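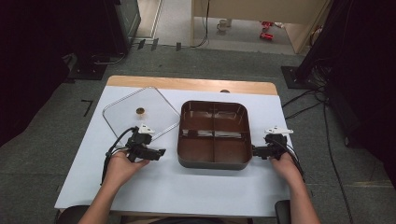
Fig. 1. Two hand-held grippers over a table covered with a white sheet.

Verik Meter Logs

Readings from networked water and electricity meters in the town of Onu, released as compressed CSV. The archive covers 137 endpoints on 41 gateways. Maintained by Tsegereda Hailu and Sebastian Anghel.

Version
Release 2, 16 Apr 2023. Supersedes the February build, which stored gateway clocks in local time. All timestamps are now UTC.

Contents
readings/ one file per endpoint, 15-minute interval
gateways/ uptime and signal strength, hourly
meta/endpoints.csv endpoint ID, utility type, firmware, install height in metres
meta/outages.csv start, end, cause code

Fields in readings/
ts: ISO 8601, UTC
value: litres or watt-hours, according to utility type
rssi: dBm at the receiving gateway
flag: 0 normal, 1 late arrival, 2 interpolated, 9 tamper switch open

Loading
Run the loader from the repository root:
python load.py --src readings --out onu.parquet
The loader drops duplicate packets by endpoint and timestamp. To keep them, pass --raw. Memory use peaks during the sort; on small machines, process one utility type at a time.

Known issues
meta/outages.csv lists 356 outages. Those with cause code U were never diagnosed.
Endpoints on Drastik firmware report rssi as a positive integer. Negate before use.
Water meters reset their counters after a battery change. The loader does not correct for this.
Colour codes in the gateway status column follow the vendor's scheme and are not standardised.

Privacy
Street addresses and account numbers were removed before release. Endpoint IDs are salted hashes. Do not attempt to link readings to households.

Licence
CC BY 4.0 for data, MIT for scripts.

Contact
Open an issue in the tracker. Changes to the outage codes go to Nataša Leka for review.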